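Dorach felt block brush, long handle: review

I bought the Dorach in March to clean the big whiteboard in our workshop, and it has been in daily use for 11 weeks. Before that I had a Gradevero foam eraser, the small kind you hold in your palm. It left a haze on the board and ink on my fingers.

The Dorach takes dry marker off in one pass if the writing is less than a day old. Older writing needs two or three passes and some pressure. It does nothing for permanent marker, and the package doesn't claim it will. I wash mine with dish soap and leave it overnight to dry.
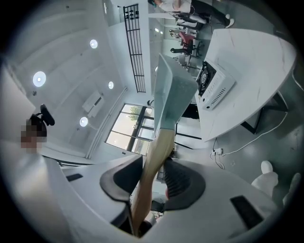
Light wood handle, speckled gray head.

The handle is the reason to pay more. I can reach the top of the board without a step stool. After the first month the head had loosened a little. I put in a drop of wood glue and it has stayed put.

Elīna Mets, who shares the workshop, prefers the Sotilwood version. That one has a shorter handle and a softer pad, and it sheds for the first week. We tried both on her old enamel board and I couldn't see much difference in the result.

Replacement pads are sold separately and were out of stock both times I checked. The store says more are coming.

Good: reach, one-pass cleaning, washable.
Bad: loose head, hard-to-find pads.

Rating: 4 out of 5

Reviewed by Donal Dolan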